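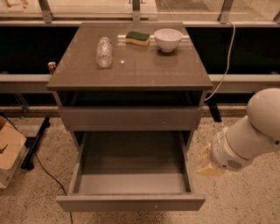 How much should go in the bottom drawer?
Less than the catalog page suggests. Keep it to flat, light things you can lift out with one hand, and leave a finger's width clear below the rim.

Last updated: March

Section 5: Putting the cabinet to use

Search this guide Go

The Storard cabinet is sold as a place for everything. It is a small cabinet with a top, an open cubby and two drawers, and it works well if you ask it to do only that. The Prommont leaflet in the box promises a tidy room in minutes. Allow longer.

5.1 Before you load anything

1. Stand the cabinet on a hard, level floor. Terrazzo and tile are fine. Thick rugs let it lean.
2. Press down on each corner of the top in turn. If it rocks, fix that first. Folded cardboard under a corner will do for a day or so and then flatten.
3. Pull the lower drawer all the way out, look inside for packing scraps, and wipe the bottom with a barely damp cloth.
4. Push it back in slowly. A drawer that sticks when empty will not improve with weight in it.

CAUTION: Do not open both drawers at once when they are full. The weight moves forward and the cabinet can tip. Never let a child step on an open drawer.

Note: There is no visible handle on the upper drawer. The brochure calls this a clean look. Check that you can open them comfortably before you decide what you need every day and what you don't.

5.2 Clearing the top

The glossy top shows every crumb and ring, so clear it before you sort the drawers.

1. Take off the trash first. A crumpled plastic bottle goes in the recycling, and it should not spend a week in a drawer on the way there.
2. Rinse and squeeze out any sponge and let it dry in the open. A closed drawer keeps it damp, whatever the Pennington "fresh-air finish" is supposed to do.
3. Return bowls to the kitchen. If one has to stay, put it toward the back where an elbow won't find it.
4. Wipe the top with the soft side of a sponge or a plain cloth. The green scouring side will dull the shine, and we have yet to see a polish bring it back.

5.3 Choosing what goes where

Cubby: things you reach for daily.
Upper drawer: small items, in a tray if you have one. The Zumov divider set is sold separately, and a cut-down shoebox does the same job.
Lower drawer: spare cloths, table linen, paper goods. No liquids.

CAUTION: Keep fingers away from the side walls when closing the lower drawer.

If a drawer stops short of closing, take things out until it shuts. Pushing harder bends the runners. See Section 6 for refitting a drawer that has come off its track.

2 comments 5 shares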